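4. Setting up a team sheet for a match

The team sheet is the list of players and replacements that the referee and both clubs see before kick-off. In Plondwood you build it from your squad list, check it, and then publish it. Once it is published the opposing club can read it, so finish section 3 (Adding players to a squad) first.

You need Manager or Coach access. Players and parents can view a published sheet but cannot change it.

4.1 Creating the sheet

1. Sign in and open Fixtures.

2. Choose the match. If it does not appear, check that the season filter at the top of the list is set to the current season. New seasons open in January.

3. Select New team sheet. The sheet opens with 15 empty starting places and a bench.

4. Drag each player from the squad list to a shirt number. On a phone, tap the number first and then tap the player.

5. Set the captain by tapping the small C beside the name. Only one captain can be set at a time. Choosing a second player removes the first.

6. Fill the bench from 16 upwards. Mark every player who is cleared to play in the front row with FR.

Note: The squad list shows up to 50 players. If your squad is larger, use the search box to find the rest. They have not been deleted.

Caution: Do not use your browser's Back button while the sheet is open. Unsaved changes will be lost. Use Close at the top right instead.

4.2 Players shown in grey

A player shown in grey cannot be selected. Tap the name to see the reason. The usual ones are:

Registration expired. Renew it under Squad > Registration.
Suspended. The player becomes available again the day after the ban ends.
Head injury stand-down. Only a user with Medical access can lift this.
Already named on another sheet the same day.

Error 210 means that the player is registered with two clubs. You cannot clear this yourself. Send the player's registration number to the Plondwood help desk and leave the place empty until you get a reply.

4.3 Checking and publishing

1. Select Check. Plondwood compares the sheet with the competition rules and lists any problems in red.

2. Correct each problem and select Check again. Warnings in amber can be left, but they will be printed at the foot of the sheet.

3. Select Publish, then confirm.

The sheet locks 2 hours before kick-off. After that, changes must be made on paper with the match official and entered afterwards as a late change (see 4.5).

Note: Clubs in the Whitelaw Cup must name a front-row replacement for both sides of the scrum. Check will not pass the sheet without them.
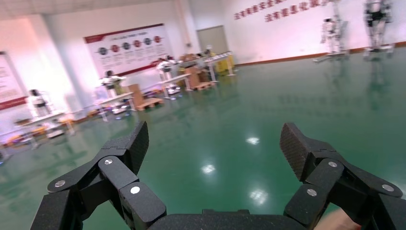
Fig. 11. Indoor hall with green floor.

4.4 Venue details

The venue is copied from the fixture. To change it for one match only:

1. Open the sheet and select Venue.

2. Choose a ground from the list, or select Add ground and type the name and postcode.

3. Enter the meeting time for players. This can differ from the kick-off time.

4. Select Save. Players who have notifications switched on will get a message.

If two of your grounds have similar names — Trukham Main and Trukham Lower, for instance — check the postcode before saving.

4.5 Late changes

1. Open the locked sheet and select Late change.

2. Choose the player who has withdrawn, then the replacement.

3. Pick a reason from the list. Injury in warm-up is the default.

4. Select Save. The original sheet is kept and can be viewed under History.

A replacement who moves up to the starting side leaves a gap on the bench. Fill it or leave it empty, but do not give the same shirt number to two players. Late changes made in the Ulance scoring app appear here the next time that the app is connected.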